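3.2 Rules for staging a simulated tabletop

The rules in this section apply to every episode submitted to the Zovetti set. They were drafted by Softić and Krasniqi after the first round of review, in which 106 episodes were sent back, most of them for faults in staging and not in control. A submitting site must fix the table, the robot and the object list before recording starts, and may not change any of them within a session.

Each session needs a close view at the gripper as well as a view of the whole table. Both jaws must stay visible in the close view, together with whatever stands between them, as with the three sausage-like objects here. Printed patterns on the table top are allowed, and dark patches on wood are useful for testing whether a detector takes surface marks for objects.

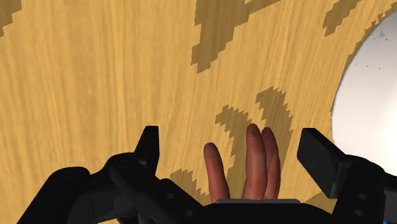

3.3 Mixed objects and clearance

Objects should differ in size, shape and colour, and need not belong together. A reviewer must be able to name each large object from the wide view. Models of people or body parts are permitted, but they must be listed separately in the session notes, as some sites train stop rules on them. Contact between any arm segment and an object that is not part of the task is to be logged. Where the wide view leaves contact in doubt, the reviewer checks the simulator's contact record.

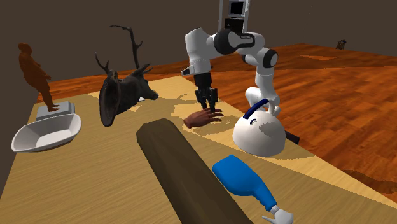
Figure 2. Wide view of a mixed table, with the gripper above a model hand and an arm segment close to the kettle handle.

Ye and Atanasov reviewed the Ramport sessions separately under these rules. They disagreed on 4 sessions out of 2000, all of them concerning the clearance rule. Those sessions were held back pending a change to the wording, which is given in Section 6.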